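Chapter 4
Food as Subject in Printed Illustration

Food illustration serves two purposes: to identify a dish and to make it legible at small size. This chapter covers the second. The main case is the Mulska menu series by Pierina Testa, 21 plates drawn for a restaurant in Denengate and printed at a width of 92 millimeters.
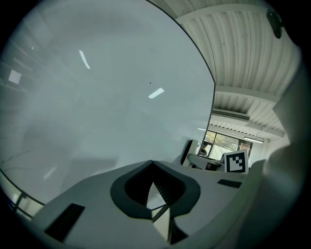 Why does a bowl of soup lose its shape in print?

The rim and the broth often share one tone, so the edge disappears at reduction. Testa darkened the rim and left the broth flat – a method Raffaele Melis later applied to sauces.

Section 4.1 deals with outline, and Section 4.2 with limited color. Readers without drawing practice should first complete the exercises on page 246.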